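**Shop notes: teaching the arm by hand**

The button-press task at the Istov bench has moved from scripted motion to demonstrations. Since August we have recorded 1,147 of them. Of those, 646 were hand-guided, with the operator holding the wrist and moving the arm through the press. The rest were done by remote control from the Grellell console.

The task is simple to state. The arm starts above the cloth, moves to a push-button box, presses the button and comes back up. Box positions change between sessions, so the policy can't learn one fixed path.
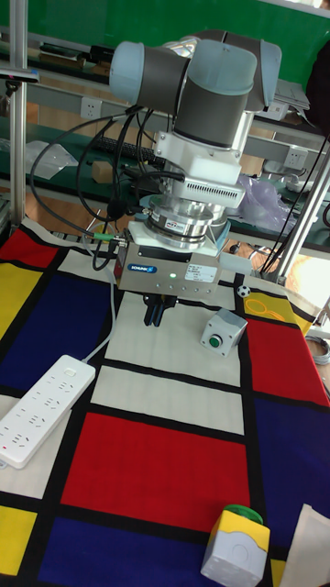

*The arm over the patterned cloth, with the two push-button boxes toward the right.*

Hand guiding is still the quicker way to get a new operator going. Most people can produce a usable press in their first session. The drawback is force. When someone pushes the wrist by hand, the force-torque sensor can pick up the operator along with the button, and the contact part of the recording is hard to use. We keep the joint positions from those runs and drop the force channel.

Remote runs are slower, and new operators tend to stop short of the button and creep down. The force data is much cleaner, though, and that is what the Primov training code needs to learn when to stop pushing. All 431 demonstrations in the current training set that include force come from the console.
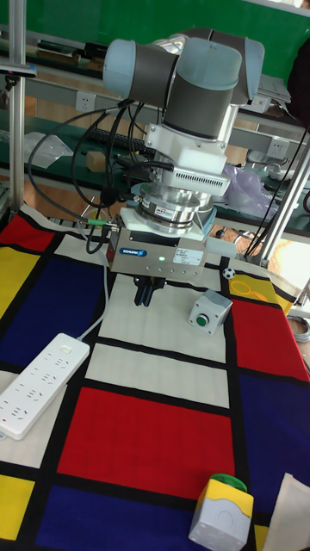
*Gripper pointing straight down, fingers clear of the cloth. The gray box is to its right.*

A few changes to the recording procedure take effect with this issue:

- Start every run from the raised pose. Runs that begin with the fingers already near a box will be rejected.
- Zero the force-torque sensor before each run. Once per session is no longer enough.
- Press with the fingers closed. Runs with open fingers were giving off-center contact on the small button.
- Hold the press for 2 seconds, then lift straight up before moving sideways.
- If you miss the button, keep recording and correct it. Mark the run as "recovered" in the log.
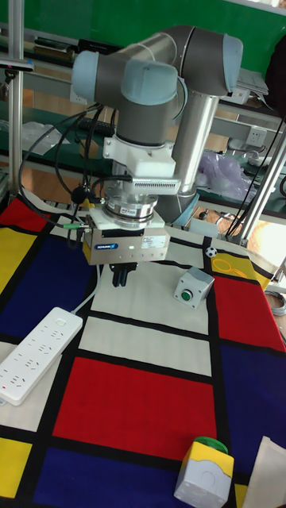
The last item is the one people ask about. Until now, missed presses were deleted. The policy then had no record of what to do when it landed beside a button, and in testing it would sit there pushing on the table until the force limit tripped. Runs with a correction in them give it something to copy. We don't want anyone missing on purpose, but please stop throwing the misses away.

Please also check the cable slack on the wrist before you start. A loop that pulls tight near the end of a move shows up in the force signal and looks a lot like light contact. The Eklund group lost most of a session to this and has asked that the check be added to the start sheet. It will be on the next printed version.
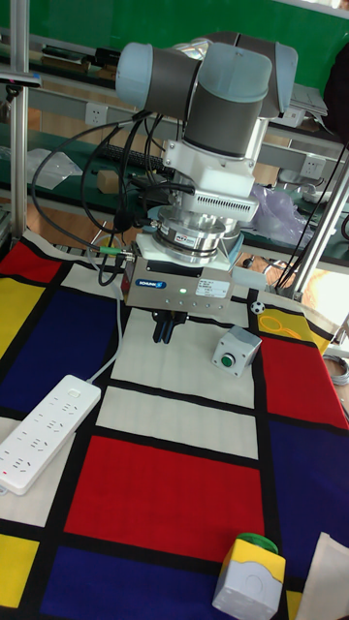 Next on the list is a two-button sequence, gray box first and then the yellow one. We plan to collect it by remote control only. The log already has a field for button order, so leave it blank for single presses. Console time is booked on the usual sheet, and slots are one hour each. Anyone who has only done hand guiding should book a practice slot first and save those runs to the practice folder, which is left out of training.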